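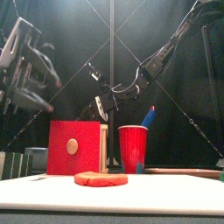 Both arms over the dough station, Flutwood lab.

PARTICIPANTS WANTED — two-arm teleoperation study, Nondville

We need people to drive robot arms for us. No experience, really, none. If you can fold a shirt you can probably do this.

What it's about: we compare two ways of collecting demonstrations for soft-object tasks. Method A, you do the whole task start to finish, over and over. Method B, you do short pieces and the software (Essien, our in-house planner) picks which piece it wants next. Pilot round had 400 demos per method. Policies trained on B did better on dough flattening, no real difference on putting a marker in a cup. We don't know if that holds up with new operators. Hence this ad.

What you do
Short training with Leidy Ríos, 15 minutes or so it says on the form but plan for more.
Then 30 demos, sitting down, both hands on the controllers.
Breaks whenever you want. Say so and we stop the clock.
Questionaire at the end, one page.

Who
18 or over. Use of both hands. Normal or corrected vision. Left-handers very welcome, we're short on them. Wheat allergy — please tell us before you come, some of the dough has flour in it. If you took part in the Ronik pilot you can't do this one, sorry.

Pay
$30 per session, paid same day. One session each. If you stop early you still get the full amount.

When
All of September, slots at 9 am, 1 pm and 4 pm. The 4 pm ones go first. We need 100 people in total so tell your friends.

We record the arms, the table and your controller movements. Not your face, not your voice. Data gets a number, your name stays on the consent form, and Oskari Mäkelä keeps those locked up separate.

To sign up: write to Jhair Salazar at the Flutwood front desk, or drop by and ask for him. Give us two slots that work, and which hand you write with. Questions on the method itself go to Gerd Kleinschmidt, he'll send the pilot write-up if you ask. Bring ID. Parking is round the back, teh gate code comes with your confirmation.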